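Filed under: Around the House

Saving your sweaters (and your shirts) this winter

Every February my kitchen turns into a laundry, and I suspect a good many of yours do too. It's too cold to hang anything on the porch, the dryer has been running since Thanksgiving, and the electric bill from Jirstead Power has crept up again – mine was $111 last month, and I live alone with a cat! So I've gone back to my grandmother's way of doing things, which is to hang nearly everything indoors and let it take its own sweet time.

The trick is air, more than heat. Leave a hand's width between one piece and the next, crack a window for a little while after breakfast, and please don't push everything up against the radiator, however tempting it looks.

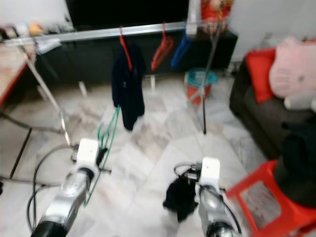 Dark clothes do best turned inside out, and they'll keep their color a good deal longer that way. Wool should lie flat on a towel, away from the sun, and I give it a gentle tug back into shape while it's still damp. Jeans I hang by the cuffs, so the heavy end pulls the creases out for me. I've also been giving everything an extra spin in the washer before it comes out, and most of it is ready to fold in the morning, all but the thick socks, which are stubborn and always have been.

If you have a favorite method of your own, do write and tell me. I'd love to share a few in the spring issue, and I'm still hunting for a good way to dry a feather pillow.

More from the Salcedo Neighbor
Getting candle wax out of a tablecloth
Soup for a snow day
Spring seed swap: what to bring

Contact us | © Salcedo Neighbor | Back to top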